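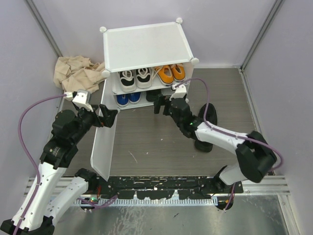 Tips for teaching a robot to put shoes away (and whether you should bother)

I was asked to write up what we learned in the workshop at Granari, where we teach a two-armed setup by remote control. Somebody moves a pair of hand controls, the arms copy, and the recording goes off to training. Tesico's sales page makes this sound like a weekend job. We recorded 219 runs of tidying a shoe cabinet before I would let anyone use the word "works," and I still wince when I hear it.

Start with the door. A swinging cabinet door is harder than any shoe. Open it all the way before the second arm goes near a shelf, and keep the first arm close to it in case it drifts. Isauro Maldonado likes to push it from the inside face, Dulce Tlapale hooks the edge. Either will do, but pick one for the whole batch. We let them mix for a month and got an arm that dithered between the two.

Shoes:

Set them down toes out, in pairs. Sneakers with laces are a nuisance -- tuck the laces in for your first 60 runs and leave them hanging after that.

Pick up by the heel or the side wall, never by the tongue.

Fill the lower shelf first if the top overhangs. Otherwise the wrist is always in your way.

Dark shoes on a shaded shelf are hard to see on the wrist camera. Put a lamp on the bench or use them less often. Viorica Janevski says more data will fix it. I have been hearing that since December.

Cables. Leave a generous loop at each wrist and check it with the arm at full stretch. Then look at where the slack goes when the arm comes back, as it likes to lie across whatever is on the floor.

Go slowly, but don't stop. Long pauses get learned too. If you have to scratch your nose, scrap the run and start over. Anything over 900 frames we throw out without watching.

Keep your mistakes if you recovered from them. A shoe that tips over and gets stood up again is worth having. A shoe knocked across the floor and left there can go in the trash.

Move things between runs: swap the pairs, shift the cabinet an inch, bunch up a cloth in a different corner. Heiðrún Grímsdóttir ran one batch with everything lined up to tape marks and the result was lovely until the tape came off.

As for the payoff, my own hallway holds five pairs and I can clear it while the kettle boils. Teaching the arms took two of us most of a season. If you want tidy shoes, buy a rack. If you want to find out how many decisions go into putting down a sneaker, book the bench, bring your own shoes, and wipe the soles first.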